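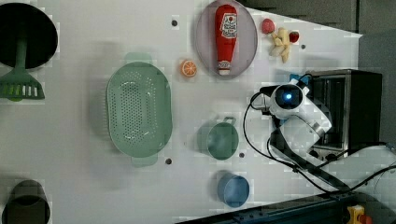

Tundura Opens Play Kitchen Lending Service for Preschools and Family Centers

2025-03-09

Tundura, a lender of toys and household goods for early childhood programs, has opened a lending service for play kitchens. Preschools, family centers and libraries can now borrow sets that mix toy food with everyday kitchenware, keep them for a term, and trade them for a different set when the term ends.

The service is called the Kokkinos Kitchen Collection, after the street where Tundura has its warehouse. It opens with 40 sets and 2,000 separate pieces, among them cups, mugs, plates, pans, colanders, slotted spatulas, squeeze bottles, and toy fruit and vegetables.

Each set is packed for a group of up to 8 children. A member program may have two sets out at a time.

"Teachers kept asking us for the same thing," said Gisela Domínguez, director of Tundura. "They had a play stove and a shelf, and on the shelf were three plastic eggs and half a pizza. They wanted enough on the table for a whole group to cook, serve and clean up, and they wanted it to look something like the kitchens the children know from home."

Kitchenware and Toy Food in the Same Box

Most play kitchen sets are sold with small plates and pans made to match the toy food. The Kokkinos sets use household kitchenware wherever a piece is light enough and has no sharp edges. A colander in a set is one a family could drain pasta in. The toy food is chosen to be easy to name: strawberries, bananas, orange slices, cherries, carrots, bread.

Hagos Moges, who put the sets together, spent last December testing them with preschool groups at the Jaltow Family Center. He changed the packing list several times.

"I started with too much food and too few things to put it in," Moges said. "The children would load up one plate and then they were stuck. Once there were more cups and a second plate, the play went on a lot longer. The colander was the surprise for me. They wash fruit in it, they carry things in it, they wear it."

Moges also took out most of the pieces under two inches. Small toy fruits stay in the sets marked for ages four and up and have been removed from the sets for younger children.

The colors are mixed on purpose. Tundura found that matching sets led to sorting by color and not much else, so the cups and mugs in a box come in different shades and shapes. Programs that do want to work on color can ask for a matching set when they order.

How Borrowing Works

Programs choose from four kinds of set: Breakfast, Market, Supper and Baking. The Breakfast and Market sets are the smallest and fit in one box. Supper and Baking come in two boxes each.

Every box holds a packing card listing the pieces by name, with a line drawing next to each name so that children can help put things away. The card stays with the box. A second copy goes to the teacher by email.

The lending term is one school term for preschools and family centers. Libraries may borrow for shorter periods, and may also use a set for a single event if they reserve it in advance.

Borrowers are asked to wash the kitchenware in warm soapy water before returning it, and to wipe the toy food with a damp cloth. Toy food should not be soaked. Tundura cleans and checks every piece again at the warehouse before the set goes out to the next program. Cracked or chipped pieces are replaced from stock, and there is no charge for ordinary wear. Lost pieces are charged at cost, after the first few.

"A spoon will go home in somebody's pocket," Domínguez said. "We have planned for the spoon."

Setting Up the Table

Each set comes with a short guide for teachers, written by Moges and printed in English and Spanish. It suggests starting with a low table and a plain top, with the pieces spread out and not stacked, so that children can see what is there before they reach for it. Pans and tools go on one side, cups and mugs near the front, and the food in small groups with some open space left in the middle for cooking.

The guide has notes on putting the table back in order as well. Teachers at Jaltow asked for this section. It covers taking turns as the person who calls out the names from the card, and what to do when a group is tired and the table is still full – put the food away first, leave the pans for later.

A page at the back lists simple requests a teacher can make during play, such as asking for the strawberry on the plate, or for the cup that is next to the mug. Speech and language staff at the center used these during the December sessions and added several of their own.

Wumura to Handle Delivery

Delivery and pickup will be handled by Wumura, a local carrier that already moves book boxes between branch libraries. Programs on the existing library route will have sets dropped off on their normal delivery day. Programs outside the route can arrange a pickup at the warehouse or pay for a separate delivery.

The boxes are plain gray crates with lids, and they stack. An empty crate can be used as a toy sink or left under the table until the set goes back.

Membership

The Kokkinos Kitchen Collection is open to current Tundura members at no added cost this term. New members can join at any time of year. Home daycares may join as a group and share one membership, with one person named as the contact for deliveries and returns.

Tundura is also accepting donations of household kitchenware for the collection. Cups, mugs, plates, colanders and slotted spatulas are the most useful. Glass, knives, graters and anything with a loose handle cannot be accepted. Donations of toy food are limited to pieces in good condition with the surface unbroken.

About Tundura

Tundura lends toys, games and household goods to preschools, family centers, libraries and home daycares. Its warehouse is on Kokkinos Street and is open to members for browsing by appointment.

Press contact: Gisela Domínguez, Director, Tundura

Questions about the sets and the teacher guide: Hagos Moges, Collections, Tundura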